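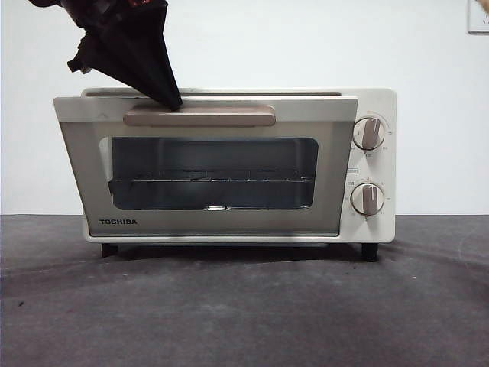 Stanthorpe kitchen: the small oven

Gallery 3251. Text by Forough Mirzaei. August 2020.

The white Toshiba is the oven for one or two portions, toast, and warming things through. It has a drop-down door with a long brownish handle across the top, a dark glass window, and a wire rack halfway up. The dials are on the right of the door, one above the other.

These notes go with the gallery of the same kitchen. The large cooker has its own page, number 3485, and the fridge shelves are listed on the board by the Rendisel Road door.

The door

The hinge is along the bottom edge, so the door comes forward and down from the top. Take hold of the handle and lower it all the way before reaching in. It will sit part way if you let it, and that is how most of us have caught a knuckle at one time or another.

Keep a clear space in front for the door to come down into. A chopping board left too close will stop it halfway, and then the rack won't slide out. Don't rest a full dish on the open door while you look for somewhere to put it. Find the space first.

The handle gets greasy sooner than anything else on the oven. Wipe it with a damp cloth and a drop of washing-up liquid when you do the sink, and dry it afterwards. The pale border round the window shows every fingerprint and can have the same treatment.

The rack and what goes on it

The rack lives at the middle height. It suits slices of bread, a small pie, a tray of vegetables or a jacket potato cut in half. For anything taller, take the rack out cold and move it down before you switch on.

Use the Eltia trays from the left-hand drawer. They are the plain ones with the low sides. The bigger baking sheets belong to the large cooker and will not go in, although they look as if they might — Dinesh has tried both of them, and one of them twice.

Put a tray under anything with cheese. Crumbs are a nuisance but they sweep out. Cheese on the bottom of the oven smokes the next time it is used, and whoever is next usually gets the blame for it.

Foil is fine over a dish. Tuck it in firmly at the corners so that it doesn't lift up.

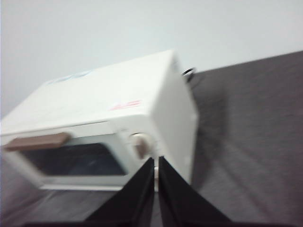 The top of the oven is flat and people will use it as a shelf. Please don't. It is no place for bread bags, tea towels, post or the plastic tub the lunch came in. There is a shelf for all of that beside the window, and if the shelf is full then something on it probably wants throwing out.

Leave a gap behind as well. The cable comes out at the back and needs room to curve without being squashed against the wall. When you clean under the oven, switch off at the wall, pull out the plug, let everything go cold, and lift it with both hands from underneath. Pulling it along by the door handle puts all the strain on the hinge.

The sides can be wiped with the same cloth as the top. The casing is plain white and marks show up quickly, mostly tea and tomato. Don't scrub at the printing on the top. We used a scouring pad on the old kettle in June and took most of the lettering off it.

Things we cook in it

Cheese on toast. Toast one side of the bread first, turn it over, then add the cheese. Stay in the room.

Jacket potato halves. Cut side down on an oiled tray at 200 for 40 minutes to start with, then look at them. Large ones want longer. Prick the skins.

Karimi flatbreads. These come frozen in the blue bag and go straight on the rack for a few minutes. Sprinkle them with a little water first or the edges go hard. Two will fit if they overlap slightly, and the overlapped bit stays soft, which some people prefer.

Small sausage rolls. The batch Dinesh Tripathi makes for the Thursday lunch takes 22 minutes from the fridge. He turns the tray round at the halfway point, and the ones at the back do come out darker if you forget.

Leftover pizza. Straight on the rack, tray underneath, no foil. Better than the microwave by a long way.

Roast peppers. Halved, skin up, left until the skins blister. Put them in a bowl with a plate over the top and peel them once you can handle them. They make the kitchen smell for the whole afternoon, so open the window.

We don't do fish in it any more. The large cooker has an extractor.

Cleaning inside

Once a week, with the oven unplugged and cold. Take the rack out and soak it in the sink in hot soapy water while you do the rest. Brush the crumbs forward on to a sheet of newspaper, then wipe the bottom and sides with a wrung-out cloth. Go gently near the elements and keep spray cleaner away from them altogether.

The inside of the glass goes brown at the corners first. Bicarbonate of soda mixed with water to a paste, left on for half an hour and wiped off, shifts most of it. It may take a second go. Rinse the cloth often or you will be looking at white smears the next time the door is shut.

Dry the rack properly before it goes back in, and leave the door down for a bit to let the air through.

If something stops working, write it on the board with the date and leave the oven unplugged. Spare oven gloves are in the drawer under the Eltia trays. The thin stripy pair are for show and should not be used for anything hot — I have been meaning to move them for a while.

Next in the gallery: 3485, the large cooker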